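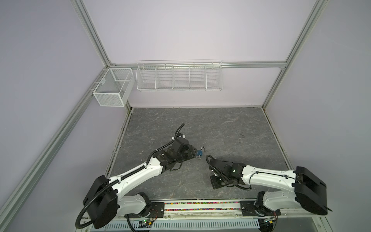
挂篮与墙面收纳常见问题

欢迎来到Tirnthorpe的问答页。来信里问得最多的事情，我们都慢慢攒在这儿了，有的答得短，有的一说起来就收不住，请您多包涵。二月里刚把安装和清洁两部分重新写过一遍，以前收藏过旧页面的朋友可以再看看。要是翻到底还没找到答案，写信来就好，回信的多半是Keabetswe Lekota，她脾气好得很，问题再零碎也不用不好意思。

一、挑选

我家厨房很小，应该先买大篮子还是小篮子？

先别急着买！请您先把想挂上墙的东西统统拿出来，摊在桌上，看一看最高的是哪一件、最长的是哪一件。很多朋友一上来就订最大的，挂好之后才想起来自己要放的不过是几包茶叶、两卷保鲜袋和一把剪刀，东西在篮底滚来滚去，看着也不舒服。零碎东西多，就从小号开始；锅盖、砧板、长柄勺这类家伙多，再考虑长篮。实在拿不定主意，一长一小搭着挂是比较稳妥的，页首那面墙上就是这么配的：左边一只小网篮，右边一只长的线篮。

带隔板的和不带隔板的，差别大吗？

看您放什么。中间有一块隔板、分成两格的小篮子，放调料包和小工具很顺手，拿走几样之后剩下的也不会整排倒下去。可是隔板也会占地方，想塞一整盒纸巾或者一只大罐子，它就碍事了。Ekwueme系列的小号隔板可以抽出来，平时插着，逢年过节东西多了再拿掉，抽的时候两手捏住上沿往上提，稍微有点紧是正常的，头几次会觉得要使点劲。Erora系列的隔板是固定的，下单之前请留意一下。

网孔细的和线条疏的该怎么选？

细网孔的漏不下小东西，夹子、橡皮筋、蒜瓣都待得住，缺点是容易积灰，擦起来也费些功夫。疏线条的通风好，一眼就看得见里头有什么，洋葱土豆放进去不容易闷着，只是细长的笔啊筷子啊会从缝里探出头来。我自己家里（写这页的人家里）是两种都有，厨房用疏的，书桌旁用细的，玄关那只本来是疏的，后来垫了一块旧毛毡，钥匙就老老实实待着了。

有没有除了白色以外的颜色？

Ekwueme有白色和深灰，Erora目前只有白色。浅色的墙配白篮子，看上去会清爽一些，东西多了也不显得乱；深灰耐脏，适合放在灶台附近或者车库里。也有朋友问能不能自己喷漆，喷当然是可以喷的，只是喷过之后就没办法退换了，厨房里装食物的篮子我们也不太建议您喷。

最长的挂篮有多长？

Erora长篮外沿53厘米，挂钩另算。量墙的时候请从您打算下钩的位置量起，不要从墙角量，墙角常常有踢脚线、电线槽或者一根从来没注意过的水管，等篮子到了手上才发现差那么一点点，真是叫人叹气。

二、安装

租的房子不能打孔，怎么办？

这个问题差不多每天都有人问，我们也很理解。不打孔有三条路可以走。头一条是找现成的横杆，毛巾杆、窗帘杆、置物架的横档都行，只要杆子本身固定得牢，篮子往上一钩就完事。另一条是用顶天立地的伸缩杆，两根立杆撑在地面和天花板之间，中间架一根横杆，搬家的时候拆下来带走，墙上什么痕迹都没有。最后才是粘贴钩，我们把它放在最后，是因为来信抱怨掉下来的大多是它。瓷砖和玻璃还好说，乳胶漆墙面请千万不要贴，撕下来会带走一块漆，押金可就不好要了。

横杆的粗细有讲究吗？

有的。标准挂钩的开口是23毫米，比这细的杆子都能挂，太细了会前后晃，可以在钩子里头垫一小段硅胶管，或者剪一截旧自行车内胎，效果一样好。方形的杆子也能用，请量最宽的那一面，斜着量容易量错。杆子比开口粗的话请不要硬掰钩子，掰过的钩子看着没事，受力时间长了会慢慢张开。

篮子应该挂多高？

没有标准答案。Keabetswe的办法我觉得很好：站在您平时干活的位置，手肘自然弯起来，往前伸，手指碰到的地方就是篮子口最舒服的高度。家里几个人身高差得多的，照着用得最勤的那位来。有小朋友的家庭，剪刀和玻璃瓶请放到他们够不着的篮子里，矮处那只可以大方地让给孩子放蜡笔和贴纸，他们有了自己的篮子，收拾起来会积极不少（至少头两个礼拜是这样）。

打孔的话要注意什么？

先确认墙里没有水管和电线。厨房和卫生间的墙尤其要小心，开关和插座正上方、正下方的那一条请一律避开，拿不准就请师傅来看。实心砖墙用随货附带的膨胀管就可以；石膏板墙请另外买中空墙专用的锚栓，附带的那种吃不住力。两个孔之间记得用水平尺，没有水平尺就拿半瓶水横过来看水面，土办法，够用了。

挂好之后篮子往前倾，怎么回事？

多半是底部少了支撑。篮子背面的下沿应该贴着墙，如果杆子离墙有一段距离，下沿就会悬空，装了东西以后自然往后斜，篮口就不平了；反过来，要是钩子没有卡到底，整只篮子就会往前探。请先把东西取出来，把钩子往下按到底，再看看下沿是不是需要垫一小块木头或者泡棉。包装盒里有两粒小胶垫，装在透明小袋里，很容易跟说明书一起被扔掉，请您留意找一找。

三、承重

一只篮子能放多重的东西？

Ekwueme小号和Erora长篮的建议承重都是3000克，这是篮子加挂钩的数字，墙面、横杆和粘贴钩各有各的脾气，请按最弱的那一样来算。一袋米、一摞盘子、整瓶整瓶的食用油，都请放到柜子里或者架子底层去，挂篮真的不适合。重的东西尽量靠近挂钩的位置放，轻的放中间，这样长篮不容易往下弯。

长篮中间有一点弯了，还能继续用吗？

先清空，放在平整的地上看看能不能自己回去。能回去的，减轻分量接着用就好。回不去的，请再看看焊点，焊点完好，放些毛巾、海绵之类轻的东西没有问题；焊点有裂口的就不要再挂了，裂开的线头会划手。在保修期内的话请写信来，附上弯的位置和放过什么东西，我们不会责怪您的，只是想知道大家都往里头放些什么。

四、清洁和保养

沾了油烟，黏黏的擦不掉怎么办？

请把篮子取下来，泡在加了洗洁精的温水里，泡到油渍发软，再拿旧牙刷顺着线条刷。网孔细的从背面往正面刷，脏东西比较容易出来。很顽固的地方可以抹一点小苏打糊，等一会儿再刷。钢丝球请千万收起来，涂层刮花以后就容易生锈，那时候可没有什么补救的好办法了。洗好以后倒扣在毛巾上晾干，缝隙里的水用手甩一甩，再挂回去。

可以放进洗碗机吗？

偶尔一次两次没关系，经常洗的话涂层会发暗。抽得出来的隔板请单独放，跟篮子叠在一起会互相磕碰。挂钩和胶垫请手洗。

浴室里能用吗？

能用，只是请离花洒远一点，底下也不要放吸水的垫子。装洗发水的篮子每隔一阵子取下来冲一冲底部，瓶底流出来的残液干了以后很难看，也很滑。海边的朋友请多擦几次，海风里带盐，什么金属见了它都要老得快一点。

五、怎么用得长久

挂上去没多久又乱了，是我太懒吗？

哎呀，千万别这么想！篮子会乱，通常是同一只里头放了太多不相干的东西。请试试给每只篮子起个名字，比如早餐篮、缝补篮、出门篮，名字写不写在上面都行，家里人说得出来就可以。Ifigeneia Tsoukalas给我们写过很长的一封信，讲她家那只篮子只放每天都要用的东西，一个礼拜没碰过的就请回抽屉里去，她把它叫做值日篮，我们办公室后来也学着弄了一只，目前里面是胶带、茶包和一双不知道谁的手套。

空着的篮子要不要摘下来？

不必。墙上留一只空篮子是很舒服的事，客人来了放手机，买菜回来放零钱，总有用得着它的时候。

除了厨房还能挂在哪里？

阳台上挂园艺手套和小铲子，洗衣机旁边挂衣夹，书桌侧面挂充电线和笔记本，猫咪家庭可以挂逗猫棒和梳子（请挂高一点）。还有朋友挂在道馆更衣间的墙上，放Judo腰带和绷带，卷起来一格一条，听上去很不错。衣柜门内侧也可以，只是关门之前请量一量深度。

六、订购、运送和退换

满多少包邮？

满66元包邮，偏远地区请先来信问一声，运费我们尽量替您算得低一些。长篮和小篮可以装在同一个箱子里，分两次下单的话请在备注里写明，我们会合并寄出。

收到的时候有磕碰怎么办？

请先别丢掉纸箱，把磕碰的位置和箱子外面都拍下来，连同订单号一起发给我们。涂层有一点小划痕、不影响使用的，可以选择部分退款；变形的直接换新，来回邮费由我们出。

用过了还能退吗？

装过又拆下来的可以退，只要干净、没有改动过，配件齐全就好。粘贴钩撕过就不能退了，膨胀管敲进墙里也就留在墙里吧。不喜欢颜色、尺寸买错了，都可以换，来信的时候顺便告诉我们墙面的宽度和打算放什么，我们帮您一起挑，省得再换第二回。

只丢了一个挂钩，能单买吗？

能。两个系列的挂钩不通用，Ekwueme的钩头是圆的，Erora的钩头扁一些，来信时写上系列名称就行。胶垫不收钱，跟着您的下一单一起寄，急用的话就装在信封里先寄给您。

邮件大概什么时候回？

上午来的信当天下午会看，傍晚五点以后来的要等到第二个工作日。新年前后信比较多，会慢一点，请您多等一等。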